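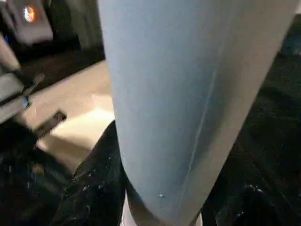

Page 3 of 5

Piltberg Residents' Association
Minutes, 31 July 2020 (continued)

4. Parking permits. Marcus Whitlock presented the Lorska proposal for a second time. The fee is now $90 per household, down from the $199 quoted in the first letter. Agata Bellini asked what had been taken out to get there. Marcus said nothing had. Agata asked that this be minuted word for word, and it is.

Lorska claims 500 permits would clear the overflow on Grotivby Street. The chair doubted this — the street has never been surveyed, and the map in the brochure shows a different street. Marcus to ask for the working behind the figure.

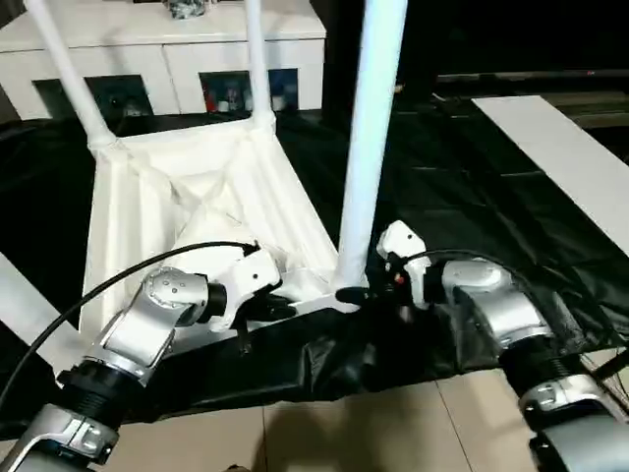

Agata also questioned the 50 visitor passes, which renters would not get. Marcus thought that was a misprint. It appears on two pages. No vote taken.

5. Hedge on the north side. Ristić has written again to say the trimming is "scheduled." The same word was used in their last two letters. Motion to withhold the final payment until a date is given. Carried, one abstention.

6. Minutes of last meeting. Approved, except that item 2 should read "discussed" and not "agreed." Marcus remembers it differently.

7. Any other business. The recycling pickup was missed again. Held over to August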